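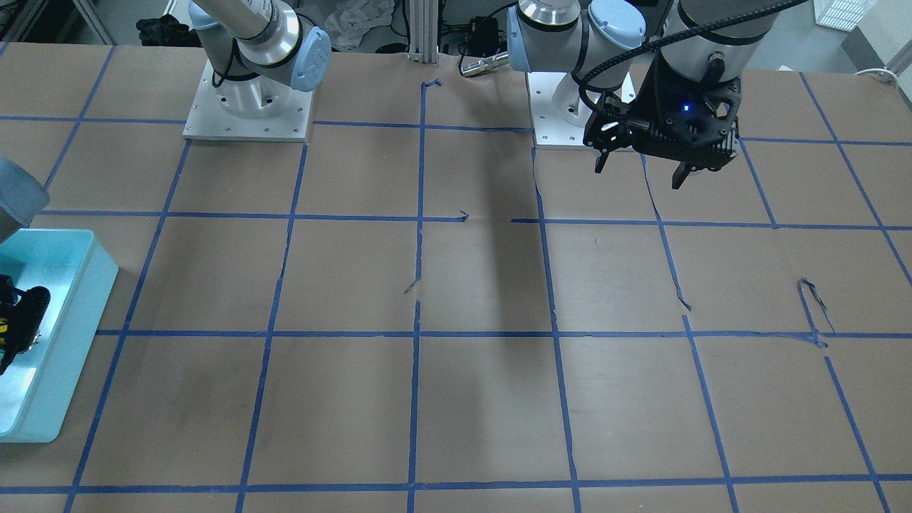 A table at the Brollier building, papered and taped into a grid for the sorting days.

Sorting tables go up again at Brollier

Wednesday, November 8, 2023

Brown kraft paper and blue painter's tape are back on the tables at the Brollier building, where the Skondava parts exchange will hold its second round of sorting days this month. The first round, in May, brought in 4,000 loose household parts, among them hinges, knobs, brackets and drawer pulls.

The tape divides each table into cells. Every cell is given one type of part, and anything that does not fit a type goes into a bin to be looked at later.

"In May we wrote on the paper and ran out of room by noon," said Liliana Serra, who runs the exchange. "Now the labels go on cards and the paper stays plain until it wears out."

Shuzhen Jiang, who laid out the tables, said the lines did not need to be perfect. Painter's tape was chosen over masking tape, she said, so that a row can be pulled up and moved when one kind of part takes over. Kraft paper comes off the roll in a single sheet and is replaced when it tears.

Of the parts collected in May, 2,000 were matched and handed out again and 700 went for scrap metal. The rest are in storage and will be sorted with the new donations.

Residents can bring up to 60 pieces per household. Parts should be clean and free of paint flakes. Electrical fittings, glass and anything with a battery will not be taken. Donations can be left at the side entrance on Hastar Street during opening hours.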